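Relatório de progresso à Fundação Gowda
Projeto Mesa Partilhada: postos de trabalho em casa para pessoas que regressam ao emprego
Entidade executora: Associação Skeria
Responsável pelo relatório: Shobha Bhat, coordenação de terreno
Período: segundo semestre, até dezembro

1. Ponto de situação

O semestre serviu para passar da fase de levantamento à fase de instalação. Na candidatura tínhamos previsto concluir as visitas iniciais até ao fim do verão e começar logo a seguir a equipar as casas. As visitas acabaram mais tarde do que o planeado, por falta de disponibilidade das famílias em agosto, e a instalação arrancou com atraso. O atraso foi em parte recuperado em novembro, quando a equipa passou a fazer visitas também ao fim da tarde.

No fecho do período estavam montados e entregues 254 postos de trabalho. O objetivo contratado para a totalidade do projeto é de 400. Mantemos esse objetivo e não pedimos alteração do prazo final. Pedimos, no ponto 6, uma transferência de verba entre rubricas.

Para quem lê o relatório pela primeira vez: entendemos por posto de trabalho a superfície, a cadeira, a iluminação e os acessórios de computador que permitem a uma pessoa fazer formação à distância ou trabalhar a partir de casa. O computador propriamente dito não é financiado pelo projeto. Vem do empregador, do centro de formação ou da própria pessoa.

2. O que encontrámos nas casas

A candidatura partia do princípio de que cada participante receberia uma secretária. As visitas mostraram que, na maior parte das casas, não há onde a pôr. As pessoas trabalham na mesa onde comem, e essa mesa continua a ser precisa para as refeições, para os trabalhos da escola e para passar a ferro. Propor a sua substituição por uma secretária foi recusado quase sempre, e com razão.

Revimos por isso o critério. A secretária passou a ser entregue só quando existe uma divisão ou um canto que a receba sem tirar lugar a outra coisa. Nos restantes casos equipamos a mesa existente com acessórios que se arrumam numa caixa depois de usados. A caixa é fornecida pelo projeto e tem de caber debaixo de uma cama ou em cima de um armário. Experimentámos dois modelos e ficámos com o mais baixo.

As mesas redondas ou de cantos arredondados exigiram mais atenção. O portátil fica bem ao centro, mas o antebraço perde apoio porque o bordo recua, e o rato acaba demasiado perto da borda ou demasiado longe do corpo. A toalha é outro ponto que não tínhamos previsto. Muitas famílias não querem trabalhar sobre a mesa nua, para não a riscar, e o tecido enruga debaixo da mão e foge com o movimento. Os ratos óticos também se comportam de forma irregular sobre toalhas com relevo ou padrão.

Um tapete de rato resolve boa parte do problema. O tapete assenta sobre a toalha, o rato desliza sobre uma superfície igual em toda a parte e a mesa não precisa de ser destapada. É o acessório mais barato da lista e foi o que deu origem a mais comentários positivos nas visitas de acompanhamento.
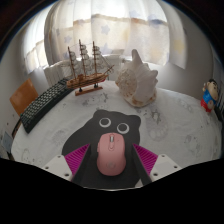 A escolha do modelo ficou ao critério de cada participante. No início comprávamos um único tapete retangular, preto, e um rato preto de tamanho médio. Várias pessoas disseram que aquilo parecia material de escritório esquecido em casa, e em algumas visitas de acompanhamento os acessórios estavam guardados e sem uso. Passámos então a levar um pequeno mostruário com várias cores e formatos, incluindo ratos cor-de-rosa e tapetes recortados em forma de animal. O custo por unidade subiu pouco e as devoluções diminuíram. Nas casas com crianças a escolha é muitas vezes feita em conjunto, o que prolonga a visita, mas não vemos motivo para o evitar.

Há um limite prático nos tapetes recortados. Uma parte da área fica nas orelhas ou noutras saliências e não serve para trabalhar. Para quem usa o rato com movimentos largos, por exemplo em folhas de cálculo extensas, recomendamos aumentar a velocidade do ponteiro ou optar por um tapete maior. O técnico faz esse ajuste durante a visita e deixa-o anotado na ficha.

3. Atividades realizadas

Visitas de levantamento. Concluídas em todas as zonas previstas. Cada visita inclui a medição da superfície, a verificação da altura da cadeira, a leitura da luz ao fim do dia e uma conversa sobre os horários em que a mesa está livre. Este último ponto foi acrescentado à ficha em setembro e tornou-se o mais útil para decidir o que entregar.

Instalação. É feita por 2 equipas, cada uma com um técnico e uma pessoa de acompanhamento social. O tempo médio por casa baixou desde que o material passou a sair do armazém já separado por participante. Até outubro a separação era feita na carrinha, à porta do prédio, e perdiam-se peças pequenas, sobretudo recetores sem fios e parafusos dos candeeiros.

Acompanhamento. Cada participante recebe um telefonema após a instalação e uma segunda visita, se a quiser. As segundas visitas servem principalmente para corrigir a altura do ecrã e a posição do rato. O erro mais comum é o rato colocado atrás do portátil ou muito afastado para o lado, com o braço esticado. Quando a mesa é pequena, sugerimos deslocar o portátil um pouco para a esquerda e deixar livre o espaço à frente da mão direita, ou o inverso para quem é canhoto.

Sessões de grupo. Realizaram-se 5 sessões sobre organização do espaço, na sala cedida pela Curora. A participação foi desigual. As sessões da manhã tiveram pouca gente. As de quinta-feira ao fim do dia encheram, e é esse o horário que vamos manter no próximo semestre. O conteúdo também mudou: começámos com uma apresentação sobre postura e acabámos por dedicar quase todo o tempo a montar e desmontar um posto sobre uma mesa de refeições.

4. Fornecimento e material

O fornecedor principal continua a ser a Rotix, que entrega cadeiras, candeeiros e acessórios. As cadeiras chegaram dentro do prazo. Os candeeiros de um dos lotes vieram com uma pinça que não abre o suficiente para tampos grossos e foram trocados por modelos de base pesada, sem custos para o projeto. A base ocupa espaço na mesa, o que nas mesas pequenas é um incómodo, mas evita marcas no tampo e pode assentar por cima da toalha.

Quanto aos ratos, pedimos à Rotix que deixasse de enviar o modelo mais pequeno, pensado para viagem. É cómodo de guardar e cansa a mão em sessões longas. O modelo atual tem o apoio da palma mais cheio e foi bem aceite. Mantemos em armazém uma pequena reserva de ratos verticais para participantes com queixas no pulso, entregues depois de conversa com o técnico.

O inventário do armazém foi refeito em novembro. A contagem não coincidia com a folha de entradas por causa das trocas de candeeiros, que tinham sido registadas como entregas novas. A folha está corrigida e segue em anexo às contas.

5. Dificuldades

A principal dificuldade é o tempo entre a visita de levantamento e a instalação. Em alguns casos a situação da família mudou entretanto: mudança de casa, nascimento de um filho, um familiar que passou a ocupar a divisão onde ia ficar a secretária. Nesses casos foi preciso repetir a visita. No próximo semestre, a instalação será marcada logo no fim do levantamento, com a data escrita na ficha que fica com o participante.

A segunda dificuldade é a iluminação. Trabalhar à mesa de jantar significa quase sempre trabalhar debaixo de um candeeiro de teto, com reflexo no ecrã e a sombra da mão sobre o papel. O candeeiro de mesa ajuda, mas precisa de uma tomada próxima. As extensões que fornecemos são curtas e há casas em que o cabo atravessaria a zona de passagem. Pedimos preços para extensões mais compridas com calha de chão e para candeeiros recarregáveis. A resposta da Rotix ainda não chegou.

A terceira é a recolha de opinião dos participantes. O questionário em papel voltava incompleto e foi abandonado. As perguntas são agora feitas ao telefone, em conversa, e registadas por quem liga. Perde-se alguma uniformidade nas respostas, e a comparação com os dados do primeiro semestre deve ser lida com essa reserva.

6. Pedido de transferência de verba

A revisão do critério descrita no ponto 2 reduziu o número de secretárias a comprar. A rubrica de mobiliário vai ficar abaixo do orçamentado, enquanto a de acessórios já está próxima do limite. Solicitamos à Fundação Gowda autorização para passar o saldo não utilizado de mobiliário para acessórios e iluminação. O total do financiamento não se altera. O mapa comparativo está no anexo financeiro.

7. Próximo semestre

Instalação dos postos em falta, começando pelas casas cujo levantamento é mais antigo.
Sessões de grupo às quintas-feiras ao fim do dia, na sala da Curora.
Decisão sobre extensões ou candeeiros recarregáveis, após receção dos preços.
Substituição do material com defeito ainda dentro da garantia.
Folheto de uma página, com desenhos, sobre como montar o posto numa mesa redonda e numa mesa retangular.

O rascunho do folheto será enviado à Fundação antes da impressão. As fichas de visita podem ser consultadas na sede da Skeria, mediante marcação com a coordenação de terreno.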